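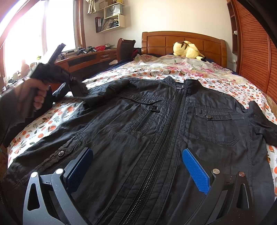 Does the collar fold down when the jacket is fully zipped?
It stays up. The stand-up collar is cut to hold its shape with the zipper closed, and it folds flat only when the zipper is opened below the neckline.

Husthorpe Utility Jacket, Black
Item 258
In stock. Ships folded, in a recyclable bag.

Overview
The Husthorpe is a hip-length utility jacket with a full-length front zipper, a stand-up collar and a mix of snap and zippered pockets. It is the midweight model in the Plallby outerwear line, intended for dry, cool weather and for use as an outer layer over a shirt or thin sweater. The cut is straight from chest to hem. The pattern was drafted by Mitsuko Oda and is unchanged from the previous production run except for the cuff tab, which has been lengthened.

Color: black. Zipper, pulls and tabs are also black.

Front closure
Single central zipper, collar to hem. Stitched vertical seams run along both sides of the zipper and keep the facing from rolling into the teeth. The slider locks when the pull is down.

Pockets
Left and right below are given as seen from the front with the jacket laid flat.
Left chest: flap pocket, snap button.
Left, below the flap pocket: vertical zippered pocket, pull tab at the upper end when closed. Sized for a phone or a folded map.
Right chest: larger patch pocket, flap with metal snap, vertical stitching on the face.
The two chest pockets differ in size on purpose. The patch pocket takes a notebook; the smaller flap pocket does not.

Waist and cuffs
A snap on a small tab sits near the waist on the left side, above a band of mesh-textured fabric. Each cuff closes with a tab. Fasten the cuff tabs before washing, or they will catch on other items in the load.

Materials
Shell: polyester and cotton blend.
Lining: polyester, body and sleeves.
Shell abrasion: 3,000 cycles, Kawaguchi in-house method, tested on unwashed fabric.
Snap closures: 400 open and close cycles without loss of hold, same method.
The shell is not waterproof and has no coating. A spray-on repellent may be used. Test it inside the hem first.

Sizing
Available in 8 sizes, XS to 4XL. Measure a jacket that already fits: lay it flat and front side up, close the zipper, and measure straight across the chest one inch below the armholes. Double the result and compare it with the size chart. Measure the sleeve from the shoulder seam to the end of the cuff with the cuff tab open. Between sizes, order the larger one if you plan to wear a sweater underneath.

Care
Empty all pockets. Close the main zipper and every snap.
Machine wash cold, gentle cycle, with dark colors.
No bleach. No fabric softener.
Hang to dry on a wide hanger, or tumble dry on low.
Iron on low if needed. Keep the iron off the mesh-textured band and the snaps.
Black fabric may release some dye in the first two washes.

Folding for storage
1. Lay the jacket on a bed or table, front side up, zipper closed.
2. Lift each sleeve by the cuff and pull it straight out to the side. Smooth the chest panels by hand, working from the zipper outward.
3. Fold one sleeve across the front, then the other. Turn the cuffs so the tabs lie flat against the body.
4. Fold each side in toward the zipper until the edges meet.
5. Bring the hem up to the base of the collar. Do not crease the collar.
For long storage, leave the snaps open. A closed snap under pressure can leave a ring in the fabric.

Repairs and spare parts
The spare parts kit for this model contains two snaps and one zipper pull. Snaps require a setting tool, sold separately. Replacement of the main zipper is handled by the Flamville workshop; send the jacket clean and dry, with the order number in the left chest pocket. Jackets received in July are returned after the workshop's summer closure.

Returns
Unworn jackets may be returned with the tags attached. Jackets treated with a water repellent can be exchanged for a stitching or zipper fault only.

Related items
Husthorpe Utility Vest, Black
Husthorpe Jacket Spare Parts Kit
Plallby Wide Hanger, pair

Page updated 2/5/26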